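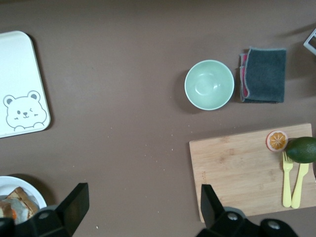 Can it clear the table yet?

Two makers, one kitchen bench and a lot of crumbs. We went to see how close the chore robot is to earning its keep

The arm has been thinking about the bowl for a while now. It's a small bowl, mint green, nothing in it. A toddler could manage it. A toddler would throw it, but still.

"Give it a sec," says Sioned Rees. She runs the home tasks group at Urkora, up a flight of stairs over a tile showroom, and she has the patience of somebody who has said "give it a sec" many, many times. The gripper comes down. Two black fingers, open. One goes inside the rim, one outside. Close. Lift. Across and down.

Nobody claps. She's already typing.

I'd come with a simple question. Can a machine do the chores yet? Not the vacuuming, we've had that for years. The real ones. Clearing up after lunch, wiping down, putting the cloth back where the cloth goes. The stuff that eats an hour of your evening and leaves nothing to show for it.

The short answer is some of it, slowly, if you don't move anything.

What's on the table

Lunch at Urkora is part pretend. There's a toy orange, cut in half, sitting face up on a cutting board next to a shiny toy avocado. A pale yellow plastic fork and knife. A white tray with a winking cartoon bear on it, which Rees's group is oddly attached to. And crumbs, little white ones, all through the middle of the table.

Each item is its own headache. The bowl is the easy one, it has a rim, you pinch the rim. The orange is fine too, fat and easy to grab. The avocado rolls. The fork lies flat on the board and that's where things get ugly – the fingers have to come in very low, and if they come in a touch too low they shove the whole board.

The tray has a raised edge, good, but it's wide, so the arm picks it up from one side and the other side droops. Put a real sandwich on that and you'd have a real sandwich on the floor.

Then the cloth. Dark grey, folded into a rough square, with a bit of pinky red showing down one side.

"I've got people here who won't say the word cloth," says Gilmar Macedo, who writes most of the grasping code. He's only half kidding. A bowl is the same shape every time you look at it. A cloth is a differnt object every time you touch it. Pick it up by the corner and it's a rope. Pick it up in the middle and it's a jellyfish. Fold it again afterwards? He makes a face.

The numbers, such as they are

Over one stretch in June the group ran 1,102 pickups, every object they keep in the lab, and logged 974 of them as good. Sounds great. Macedo doesn't think so. Good means the thing left the table and got to where it was going. It doesn't mean quickly, and it doesn't mean first go. Most of the misses were cutlery and fabric, same as the year before.

Do the sums for your own kitchen. Dinner for four is easily 80 things to pick up by the time you count glasses, lids, spoons, that one serving fork. At Urkora's rate you'd have a handful left on the table or dropped somewhere between there and the sink. Every night. You'd get sick of that fast.

And the crumbs? Fingers can't pick up crumbs. You need the cloth for the crumbs. See above.

Rees has a plan for it, which is to clear everything first, then have the arm hold a wiping pad and go over the table in rows, like mowing a lawn. I saw it done once. It pushed a fair few crumbs over the edge and onto the carpet. "So do my kids," she said.

Across town, a different idea

Aušra Jankauskaitė thinks the kitchen is the wrong place to start. Her company, Lusavon, sells to shops and small factories, and her robots do one job each. Fill the box. Turn the box. Stack the box. They're bolted down and they work behind a painted yellow line.

"A home is the hardest workplace there is," she says. We're walking fast, she walks everywhere fast. "It's dark, it's messy, there's a dog. In a warehouse I can ask the customer to move a shelf. Try asking someone's grandmother to move a shelf."

Her best customer is Rowlands, a bakery supply place, where a single arm packs 300 cartons in a shift and has done so, she says, without much drama. I asked what counts as drama. Wet cardboard, mostly. Shrink wrap that has come loose. Anything floppy, again. It's the same complaint as upstairs at Urkora, only with a forklift going past.

Eirlys Hughes works the line at Rowlands beside that arm. She was dead against it when it came in. Now she's sort of neutral. It took the part of the job that hurt her shoulder, she says, and left her the part where you have to look at something and decide. Squashed cartons. Labels on crooked. A colour that's a bit off. She also gets to un-jam it, which wasn't in the brochure.

"People ask is it clever," she said. "It's strong and it doesn't get bored. I wouldn't let it near my good plates."

Who's going to buy one

Somebody will. Sillness, the home care provider, has been talking to both companies, and Shireen Msimang, who looks after equipment there, has a much more modest wish list than I expected. She's not after a butler. She has clients who can cook but can't carry. Clients who can eat but can't bend down to get the fork that fell.

For them slow is fine. A machine that takes most of the afternoon to clear the lunch things is still a cleared table by teatime. What she can't have is a machine that needs a second person in the room to babysit it, because then she may as well send the person.

That's the test, really, and it's a better one than mine. I'd been timing everything. She wanted to know who's standing next to it.

At Urkora the answer is Macedo, with his hand near the red button. At Lusavon it's Hughes, or someone like her, a few steps away and doing something else. That gap is years of work, depending who you ask. Rees wouldn't give me a date. Jankauskaitė gave me one and then took it back by email.

Price is the other thing. Neither company would go on record. Msimang said that if it costs more than a stairlift she can't even open the conversation, and both makers went a bit quiet when I passed that on.

One more go

Before I left, Rees let me set the table. I moved the board over a bit, put it on an angle. Laid the knife and fork side by side, handles toward the arm. Felt mean about it, to be honest.

The bowl went first, no trouble. Then the orange. The avocado took two tries and a little nudge against the fork, which might of been on purpose, Macedo wasn't sure. The knife came up crooked but it came up. The fork it pushed, and pushed, and then stopped and waited with its fingers open.

Macedo leaned over and wrote something down. Rees picked up the fork and put it back where I'd had it.

"Again," she said.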